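Thermal paste: spread or blob? Has anyone measured over a long period?

Tudik
17th March
I look after office desktops and have started reopening the older ones. Paste on a good share of them has gone stiff at the corners of the lid. I have always put a single blob in the middle and let the cooler press it out. A colleague says a thin spread by card lasts longer. I am after numbers, ideally over 1,000 hours or more.

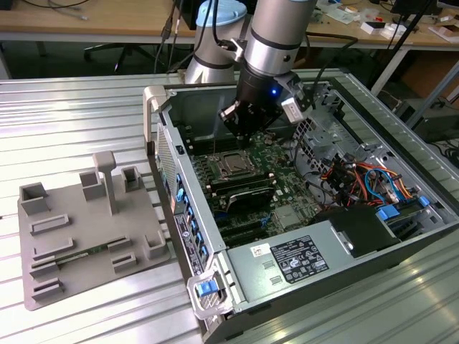

1 min read

For reference, my method: old paste off with isopropyl alcohol and lint-free cloth, blob in the middle, cooler down flat, screws tightened in a cross pattern, half a turn each. Idle and load temperatures logged the same day and again in January.

Birhane
Spread versus blob makes no difference I can measure once the cooler is at full pressure. I ran one machine for 987 hours with a blob and another of the same model for 563 with a spread. Load temperatures were within one degree of each other.

Sosina Yilma
Unequal hours, one machine each. You can't say much from that. Fan curves alone will move the reading by more than a degree. Were they fixed?

Birhane
Fixed at 60 per cent. I accept the point about hours.

Hollico
Viscosity matters more than pattern. Thin pastes migrate out with heat cycling whichever way they go on. Thick ones stay put but need warming before they will flow under a blob, and a cold tube in a cold room gives you a patch in the middle with bare corners.

Tudik
That would fit the corners. Our store is unheated. I'll bring the tubes in the night before.
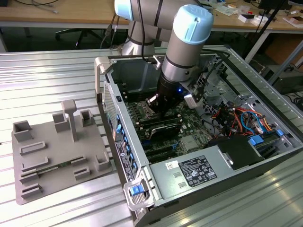 Pascual Salinas: I disagree with Hollico on migration. Most of what gets called pump-out is uneven screw tension. Check the springs before blaming the paste. I replaced 6 sets last year and the paste was fine in all of them.

Hollico
Tension contributes. It doesn't explain the same pattern on coolers with a lever clip, where there are no screws to get wrong.

Pascual Salinas
Clips fatigue too.

Sosina Yilma
Could someone post the ambient temperature with their figures? Without it none of these can be compared.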